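2026-09-20

I have been thinking about soup spoons for most of the day, so that's what this entry is going to be about, sorry to future me.

The supper is back on at the Wustumska hall this month, and I said yes to sorting out the tableware before I'd worked out what saying yes meant. The hall owns a lot of dishes. A lot! The old inventory sheet says 1,451 pieces, counting every saucer and every odd gravy boat, and I can tell you that sheet is older than my car and was typed by an optimist. Saucers are not my problem this week, thank goodness. My problem is noodle soup, which means plates, bowls, spoons and chopsticks, and a way of getting them from storage to the tables without me running back and forth all evening like last September.

Last September was a mess. Everything came out of the cupboard in whatever order it had gone in, so the first two tables had plates and no spoons, and the far table had spoons and chopsticks and nothing to put soup in. I ended up carrying bowls against my chest in a stack, chin on top, with people calling out to me the whole way down the room. I wrote in here that night that I'd never do it again, and I've just gone and looked it up, and yes, I underlined never.

So this year it's bins. One kind of thing per bin as far as possible, and the bins set out next to each other so that whoever is laying places can go along and take what they need. I had the Gernon catalog open for a while last week because they do those fancy divided caddies with lids, and then I saw the price was 77 dollars for the big one and closed it again. Plain tubs are fine. I like plain tubs. You can hose them down in the yard, and they go inside each other when you're done (mostly – there's always one with a lip that sticks).
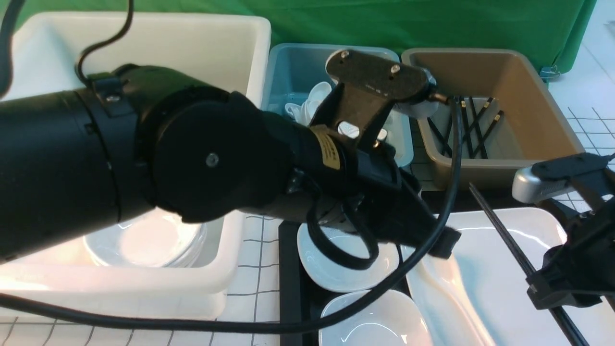

Plates in the white one, spoons in the blue, chopsticks in the tan.

I'm very pleased with the chopsticks. They're the black ones with the gold-colored bands, and I'd half forgotten we had them, because they were in a drawer under a heap of tea towels at the Daza Street kitchen. I had planned to buy a pack of the throwaway kind and now I don't have to. They do like to lie every which way, though. I tried to think of a neat way to stand them up, a jar or a tall pitcher or something, and then I thought about somebody's sleeve catching the jar, and I left it. Crisscrossed in the bottom of a bin is fine. People can pick out a pair.

Lunch was toast over the sink. I meant to make the lentils and didn't.

The afternoon went on plates, and on the big question, round or square. I had always thought of square plates as a restaurant thing, something you get three scallops on, but they take up a table differently and I've come around to them. The corners are soft so they don't look severe. The trouble is the stacking, because a round plate doesn't care how you put it down and a square one does. If you're in a hurry you get a stack with corners poking out all the way up like a badly shuffled deck of cards, and then it won't sit next to anything. You have to pat each one around until it agrees with the one underneath. I got into a rhythm with it after a while, put the radio on, and had quite a nice hour.

Bowls I go back and forth about. In my head they should have a bin to themselves, because a bowl is the thing everyone reaches for at a soup supper. But there's only so much table, and a bin with plates in it and half the floor showing is a waste of a bin. So the square bowls went in with the square plates, one stack in front of the other, and I think it makes sense when you're laying places anyway – plate, bowl on plate, move along.

The spoons just got tipped in. I know, I know. I did start out by nesting them, and they nest beautifully, about four at a time, and then the fifth one shoots out and skates over the table, and there is a limit to what I'll do for a spoon.

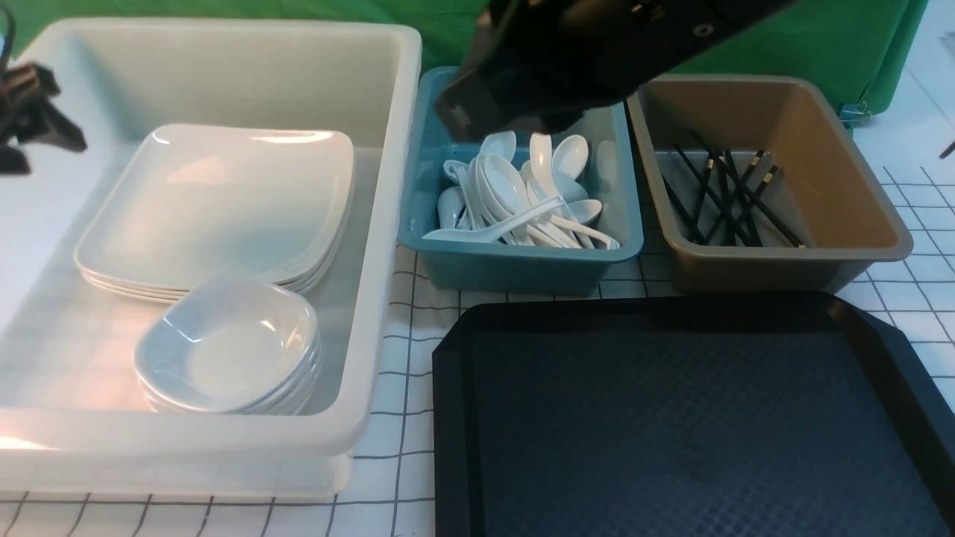
Handles all one way, or you'll have every guest in the place putting their fingers on the part that goes in somebody's mouth, is what my aunt had to say on the subject of spoons when I called her this evening. She's right, of course. She was also right about it last year. I told her we'd have people laying the places so the guests wouldn't be digging in the tub at all, and she said hm, in the way she does, and moved on to whether I was using the good cloths.

I am using the good cloths! The dark navy ones with the little diamond weave. I went over to Zondivo last week thinking I'd get something cheerful, yellow maybe, and stood in the aisle for ages, and everything cheerful looked like a child's birthday. Navy hides a soup splash, too, up to a point. What I hadn't thought about was how well white would look against it. I had to walk around to the other side and look again.

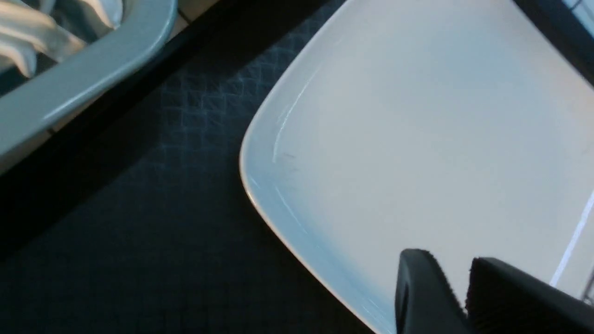
White on navy. I'm sold.

The only thing against such shiny plates is that they show every speck. I'm going to keep a dry cloth over my shoulder on the night and give each one a wipe as it goes down, and I'm going to ask whoever's helping to do the same, and I'm going to try not to be a pain about it.

Still to do: ladles (we have two, we need more than two), the big pot from Daza Street if it can be borrowed, water glasses, and something for people to put their used chopsticks in so they don't go off in the scraps. I want labels on the bins as well, for the clearing up, because I don't trust a room full of tired people at ten at night to remember which one the spoons live in. Masking tape and a marker will do.

My feet hurt. Bath, then bed, and I've got to remember to take the lentils out of the water, they've been soaking since breakfast.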